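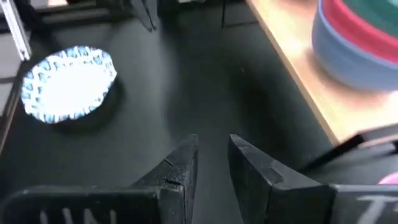 Do roulette staking systems do anything once you've got enough spins behind them?

Posted by Evie Marsden

My brother-in-law has bought a staking plan called the Claser Ladder and wants me to go halves on a bankroll. You bet red, go up a step after a loss and down a step after a win. He's run 3,089 spins in the free play mode at an online casino and says he finished ahead. I'm not convinced. He only showed me the final balance, and he reset it at least once in August when it went bust. Is there anything in this, or is it the same old doubling up with a new name?

Kelly Bunting

Same old thing, a bit slower. I read the Loten version of it years ago and the steps were nearly identical. Every bet on red at a single zero wheel loses 2.7 per cent over time, whatever you had on the spin before. Changing the size of the bet changes how bumpy the ride is and that's all. You get a lot of small wins, then one bad run takes the lot.

The reset is your answer. If he went bust and started over, that bankroll has to come off his total, and I'd bet he hasn't done it. Ask him for the whole record, spin by spin. Ask about the table limit too. If the ladder has 16 steps, can he place the top bet at the table he plans to use? Plenty of these plans look fine in free play and then hit the maximum well before the last rung.

I wouldn't put in a dollar I wanted back.

ashworth

disagree a bit, my mate used one of these and was up 1,900 after a weekend. you just have to know when to stop. french tables are better if they give you half back on zero

Kelly Bunting

Half back on zero does cut the edge on red to 1.35 per cent, so fair enough on that. It's still an edge to the house. And one good weekend tells you very little. How's your mate going since?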